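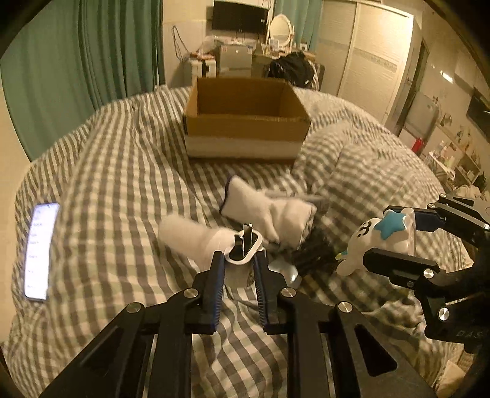 Why does the dryer quit 9 minutes into a timed load?
Most often the vent is blocked, the drum gets too hot and the thermal cutoff trips. Clean the lint path first, then test the cutoff.

Ticket: dryer stops mid-cycle, Wanwood rental, upstairs unit
Opened by: Bindu Bhat
Assigned: Vy Vũ
Status: open, waiting on part

5 January 2025
Tenant reports dryer shuts off early, sheets come out damp. Restarts after it cools down. Lint screen clean. Asked her to try low heat – same thing, just takes longer.

Visit 1
Pulled dryer out. Hose crushed flat behind it, kinked in 3 places. Swapped for rigid duct. Ran empty on high, finished fine. Ran with wet towels, quit again. So not only the hose.

Outside flap stuck half shut, paint on the hinge. Freed it. Airflow better but still weak, want the wall run brushed out. Did not have the long brush with me.

Visit 2
Brushed the wall run, about 7 feet. Lots of lint plus a dryer sheet. Airflow good now. Towels ran longer, then quit. Unplugged, checked cutoff with meter, reads open when warm and closes again once cool. Thermostat next to it looks ok but replacing both, they come as a kit anyway.

Drum belt fine. Door switch fine. Did not touch the timer.

Part
Zevimitz out of stock, Darura has the kit but shipping is slow. Orderd from Darura. Bindu ok'd up to 400 for the whole job, we are well under.

Note for tenant
Small loads, low heat, dont leave it running when you go out. If you smell anything hot, unplug it and call.

To do
– fit kit, rerun towels on high
– check flap again, hinge may need replacing
– put vent cleaning on the May list for both units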